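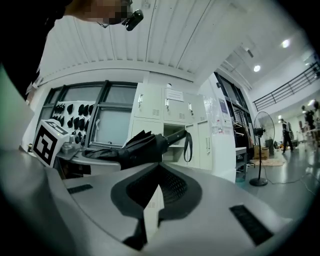
Skeltiris Hand-Held Teaching Gripper

Part no. SK-279
Made by Skeletti
In stock – ships in two to three working days

Overview

The Skeltiris is a hand-held gripper for recording manipulation tasks. An operator holds it, does the job with it, and the recording is used to train a robot arm that carries the matching gripper. No arm is needed during recording, so work can be captured in a store, a workshop or a locker room as easily as in a lab.

The camera on the gripper looks forward over the housing. It sees the object being handled and a good part of the room behind it. A cube marker with printed patterns is mounted on a bracket at the side of the gripper, where it stays in the camera's view during normal use.

The Skeltiris can be used alone or as a pair. Two-handed tasks such as folding, bagging and opening need the pair, sold as SK-279P.

What it is used for

Most customers record everyday handling: picking up, turning over, hanging, putting away. Folding umbrellas, shoes and garments on hangers are common choices for a first set. An umbrella is a useful test item. It has a stiff handle at one end and loose fabric at the other, and the wrist strap swings when the operator moves too fast. A recording that shows the strap whipping about should be done again at a lower speed.

Rigid parts, small boxes and bottles work well. Glass can be recorded but we suggest fitting the soft finger covers first. Liquids in open containers are not recommended.

What is in the box

Gripper with housing and fingers
Cube marker and side bracket
Wide-angle camera, fitted and focused
Two sets of finger covers (standard and soft)
Charging cable
Hard case
Printed setup card

The head camera is a separate item. See Accessories.

Specifications

Recording time per charge: roughly 40 minutes
Recommended number of recordings for a single-object task: 200
Recommended number for a task with several objects or locations: 300
Housing color: light gray
Use: indoors only
Operation: right or left hand

Recording a task

1. Charge the gripper fully and wipe the lens with the cloth in the case.

2. Check that the cube marker sits square on its bracket. If it has been knocked, loosen the two screws, push it back against the stop and tighten by hand.

3. Run the calibration routine. Point the gripper at the calibration sheet and move it slowly from side to side until the tone sounds.

4. Walk the area once with the recorder on. This gives the software its map of the room. Include the places where the object will be picked up and put down.

5. Start a new recording, do the task once, and stop. One task per file. Several attempts in one file have to be split by hand later, and this takes longer than recording them separately.

6. Change the starting position of the object before the next recording. Change the lighting or the room now and then.

Move at about half your normal pace. Keep the object between the fingers until it is fully supported by the shelf, hook or table. If you drop it, stop and delete the file.

People walking through the background do not harm a recording as long as they stay clear of the object. Plain white walls can be a problem for tracking. Posters, shelving, lockers and racks all help.

Hand-held or remote control

Skeletti also sells the Bemico remote control station, in which the operator drives the real arm from a seat. The two products are often bought together and do different jobs.

The Skeltiris is faster. A practiced operator can move on to the next recording within seconds, and the whole kit fits in one case. The operator feels the object directly, so light contact is easy to judge. The limit is that a person can reach places and angles that the arm can't. The software checks each file against the arm you select and marks those that fall outside its range.

With the Bemico station, everything recorded is something the arm has already done. It is slower and needs the arm, power and a fenced area. We suggest it for heavy parts and for correcting a task that was first taught by hand – for example, the last few inches of an insertion.

Accessories

Head camera with strap, SK-HC
Spare cube marker, SK-CM
Spare finger covers, soft, pack of four
Calibration sheet, laminated
Second battery

The head camera records the operator's view alongside the gripper's. It starts and stops with the gripper.

Compatibility

Files can be exported for all Skeletti arms and for the Alhassan A-series with the adapter plate. For other arms, please ask before ordering.

Warranty and service

Two years on the gripper, one year on the battery. Finger covers are wear parts and are not included. Grippers sent in for repair are recalibrated before return.

Ordering and technical questions

Orders: Sanne Declercq
Technical: Milan Van der Linden
Training sessions at your site: Yeshi Woldegiorgis

Please give the serial number from the hard case label when you write about a unit you already own.

Page updated 12 March 2020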